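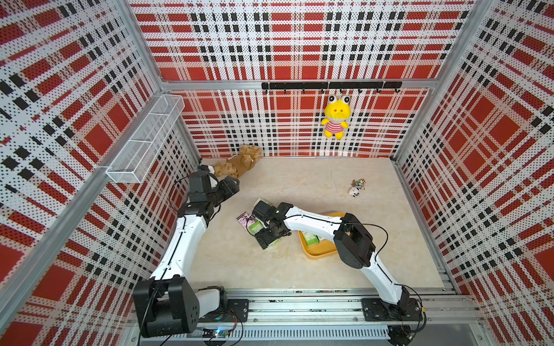 Why does the offer vanish from my list as soon as I send it, one club secretary wrote to us, and how can I be sure the other club has received it? The offer does not vanish. It moves from the Drafts list to the Sent list, and in the older version of Tala the Sent list was closed by default. From the version of May 2018 it is open when you log in. The full procedure is given in this section, also for clubs that have used Tala before, as several of the steps have changed their order.

## 4. Transfers between clubs

This section explains how to make, answer and complete a player transfer in Tala. It is valid for adult players with a contract. For youth players and for players without a contract, please go to section 5. Loans are in section 6.

### 4.1 Before you start

Please check the following points. If one of them is missing, Tala will let you write a draft but it will not let you send it.

- Your club account is active and the yearly fee to the league is marked as paid.
- You have the role Registrar or the role Club Officer. A Coach can see transfers but cannot make them.
- The transfer window is open. The color of the bar at the top of the page is green when it is open and gray when it is closed.
- Your squad list has a free place. In the Ruddock League the limit is 22 registered players.

**Note:** A player who is injured for the whole season still takes a place on the squad list. To free the place, you must first move him or her to the Long Absence list (see 3.7). The league office must confirm this move, and the place is free only after the confirmation.

### 4.2 Making an offer

1. Open **Players** and choose **Find a player**.
2. Write the registration number of the player. You can also search by family name, but please compare the date of birth. Players with the same name are common in the league, and an offer for the wrong person must be canceled by hand.
3. Choose **New offer**. The form opens with the name of the present club already filled in. If the club shown there is wrong, stop and contact the league office. Do not correct it in the comment field.
4. Fill in **Fee**. Write the full amount in numbers, without a comma and without the currency sign. If there is no fee, write 0. An empty field is not the same as 0 and the form will come back to you.
5. Fill in **Additional payments**, if there are any. Each additional payment needs its own line with a condition, for example a number of league games or promotion to a higher division. See 4.3.
6. Choose the date when the offer ends. The shortest time allowed is six days, counted from the day after sending.
7. Press **Save draft**, then open the draft again and read it from the beginning.
8. Press **Send**. Tala asks for your password a second time.

After sending, the offer is in the Sent list with the status *Waiting*. The other club gets an email and a message inside Tala. Only the message inside Tala counts as delivery under the league rules. The email is a reminder, and it can be late.

**Caution:** You cannot change an offer after sending. You can only withdraw it and send a new one. If you withdraw an offer, the other club can see that it was withdrawn, and it can also still see the old amount.

### 4.3 Additional payments

An additional payment is money that is paid later, if something happens. Tala accepts the conditions in the drop-down menu and one free condition, which you write yourself.

Please be exact in the free condition. "If he plays well" cannot be checked by the league office and will be refused. "If he starts ten league games before the end of the season" can be checked, and it will be accepted. Cup games are not league games. If you want to include them, write it.

The total shown at the bottom of the form is the fee together with all additional payments. Many clubs use this total when they speak to the local newspaper, but for the league only the first line, Fee, is the guaranteed amount. The selling club should look at both numbers before it answers.

**Note:** A percentage of a future sale is not an additional payment. It has its own field, **Share of next sale**, and it is not included in the total.

### 4.4 Answering an offer

When your club receives an offer, a red point appears next to **Inbox**.

1. Open the offer. The other club will see the status change from *Waiting* to *Opened*. This has no legal meaning, and you are free to close it again without answering.
2. Read the fee, the additional payments and the end date.
3. Choose one of the three buttons: **Accept**, **Refuse** or **Answer with another amount**.
4. If you choose **Refuse**, you can write a reason. The reason is optional. The other club can read it, and it stays in the history of the player for both clubs.
5. If you choose **Answer with another amount**, a copy of the offer opens and you can change each line in it. Your version gets its own end date.
6. Press **Confirm**.

If you do nothing, the offer ends at midnight on the end date with the status *Expired*. An expired offer is not a refused offer. The same club can send a new one immediately. After a refused offer, the club must wait until the next day, and the new offer must be different in at least one line.

The same club can make two new offers for the same player after the first refusal in one window. If it wants to continue after that, the selling club must open the negotiation again with the button **Invite offer**. This rule was added at the request of smaller clubs, who sometimes received the same offer many times with only a small change.

**Caution:** The button **Accept** is for the agreement between the clubs. It does not mean that the player agrees. Please do not announce the transfer at this moment.

### 4.5 Agreement with the player

After both clubs agree, the status is *Agreed by clubs* and the player receives a personal link. The link works on a phone.

1. Ask the player to open the link and to check the personal data.
2. The player reads the terms of the contract. Your club must upload the contract before this, as one PDF file. Photos of the pages are not accepted.
3. The player signs with the code that arrives by text message.
4. A Club Officer signs for the new club. A Registrar cannot sign here.

If the player does not want to move, he or she presses **Decline**. Both clubs get a short message with no reason in it, and the offer is closed. Conversations with the player before the status *Agreed by clubs* are not part of Tala, and the rules of your league about such conversations must be respected.

### 4.6 Medical form

The medical form comes from Gosero and is filled in by the doctor. When the doctor has finished, Tala receives only one of these results: *Passed*, *Passed with remark* or *Not passed*. The clubs cannot see the details in Tala, also not the Club Officer.

If the result is *Passed with remark*, the buying club must confirm that it wants to continue. It is also possible to go back to step 4.4 and agree on another fee, but then the end date starts again from the beginning. Please watch the closing of the window.

### 4.7 Payment and international clearance

Payments go through Laltirel. Tala shows if a payment has been received, but it does not move money.

- The first payment must be marked *Received* before the player can be put on a team sheet.
- For a player coming from a foreign association, the clearance must also be marked *Received*.
- If a payment stays on *Pending* and your bank says it was sent, write to Laltirel support with the transfer reference. The reference is in the upper corner of the offer and starts with TR.

### 4.8 The last day of the window

The summer window opens in June, and its closing time is shown in the colored bar. On the last day the system is slow. In one window, more than 57 offers were sent in the final hour, and some clubs pressed **Send** again while the first try was still working. Please press it once and wait.

An offer that was sent before the closing time can be completed after it, if the following is true:

1. The status was *Agreed by clubs* when the window closed.
2. The contract was already uploaded.
3. The medical form was at least started by the doctor.

If one of these is missing, the transfer moves to the status *On hold* and stays there until the next window. Your data is kept. The place on the squad list of the buying club becomes free again, and the player remains registered with the present club and can play there in the next game.

**Note:** The clock used is the clock of the server, shown beside the bar. The clock on your own computer is not used, also if it is correct.

Messages from the system about an offer on hold are explained in the table at the end of section 6.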